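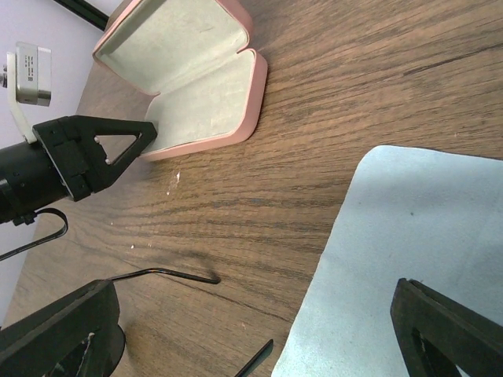
The open case and its cloth on the bench at Urnberg.

A home-built robot should be given a dull job early. Ours, Grimska, has two arms and lives in the shared workshop. Its job is a glasses cloth, and I think that teaches more than stacking blocks ever did.

Cloth moves when you touch it. A block lets you get away with sloppy finger positions. We spent March on blocks and learned very little about our grip.

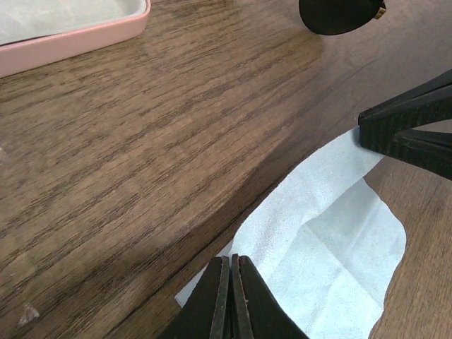
Spend on the fingers

Builders put their money into motors. I would put it into fingertips and a camera at each wrist, and accept slow arms. Speed can wait until the corners of the cloth meet.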